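Shared workshop notebook, bench 2
Last updated: Friday, 17:40
4 comments · 6 shares

January, Friday. Glue tests for the cello back, continued.

Raed and I opened the clamps at 9 in the morning. The hide glue joints from Tuesday are hard, and the squeeze-out breaks with a clean edge, like sugar. I made 13 test strips in spruce and 6 in maple. All strips have the same length, but I must write that two of the maple ones were planed by me late in the day and the faces are not so flat. I marked them with a pencil cross, please do not mix them with the others.

The mix was one part dry glue to two parts water by weight, soaked overnight in the cold room. Ghada says that at Fornthorpe they used a thinner mix for the tops and only this thick one for center joints. I want to try the thinner one next week, but first I finish this series, otherwise I compare too many things in the same time.

Result so far. Spruce: all broke in the wood, a little beside the line. Maple: four broke in the wood, the two with the cross opened on the glue line with almost no fiber on the surface. So I think the problem there is my plane and the glue is good. Heikki looked at them with the lens and he has the same opinion. He also said my plane iron has a small camber, and for a joint this is wrong. I will grind it again on Monday.

Room temperature is a question for me. In the morning it is cold near the window and the glue gels before I can rub the joint. I warmed the maple with the heat gun on low, moving all the time. The spruce I left on the radiator with a cloth under. The radiator is slower but the wood was warm through, and I did not see any cupping.

The old glue from Brito (open bag, shelf by the door) smells sour. I threw away the soaked part and kept the dry part for sizing end grain only. Please write on the bag when you open a new one.
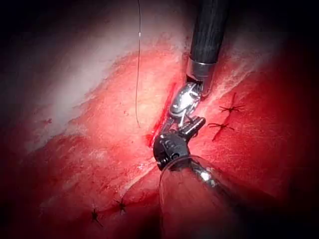
How long can the soaked glue stay in the pot before it becomes weak?

Three days if it goes back in the fridge each night, and I stop using it earlier when it has become thin at the normal working heat.

To do:
- grind iron, straight edge
- new maple strips, planed in the morning
- ask Samer if the order from Vastley includes the 300 gram weights
- label the thin mix before it goes in the fridge

Nour needs the long clamps back after lunch on Monday.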